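We use cookies to improve your visit. Accept all | Manage settings

Hand Sewing, Week 2: Choosing a Needle

Welcome back, everyone! I know needles sound like a dull way to spend an evening, but a good one will save your fingers (and your temper) for years. A straight sharp does for most hems - start with a size 10 on fine cotton. 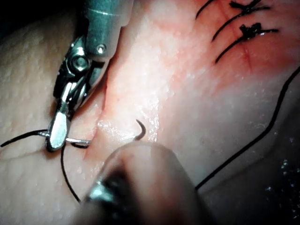 Husden Evening School | Textiles and Dress

Curved needles come into their own when you can't reach the back of the work, as with a lampshade or a chair seat. Please bring 2 scraps of felt next time, and do read page 42.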